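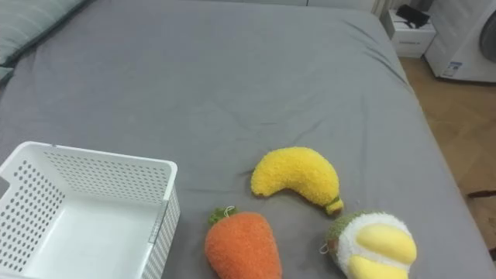

Grasp planner picks the hanging loop instead of the toy

Posted by tallowbrook

Task is plush toys off a bed and into a white perforated basket. Three toys: banana, carrot and something like a durian. Grey fitted sheet, head camera only. The planner is Skalleck with the stock depth segmentation.

The banana is fine. With the carrot and the durian, the top-scored grasp keeps landing on the little white loop. I also get phantom objects on the sheet where it creases, mostly near the banana. The Skillbridge docs say to collect more demonstrations. I have 117 already and I doubt another batch fixes a scoring problem. Am I wrong?

Brurimmont_dev

You need more data. We went to 4000 episodes and stopped seeing this sort of thing. Also try the newer checkpoint.

Jacinto Solís

I wouldn't collect anything yet. Dump the candidate list for one bad attempt and look at the scores before they're sorted. The stock scorer likes thin things with free space on both sides, and a loop is exactly that. Set a minimum contact width. I use 17 mm for soft toys, but measure yours.

The creases are a separate fault. The plane fit assumes a flat surface and a mattress isn't one. Fit the sheet locally and raise the height cut-off until the phantoms go, then check you haven't lost the thin end of the banana. If your depth is noisy on plain grey cloth, no threshold will save you, so plot it first.

Check the basket too. Depth through small holes can come back as speckle, and the carrot is very close to the wall. I'd mask the whole basket as one solid box for collision checks.

As for 4000 episodes, I'd like to know what else changed in that time.

oddparity

Same problem here with Sandoval on top. The width limit fixed the loops for me. It did nothing for the creases, and I've had 2 separate people tell me it should.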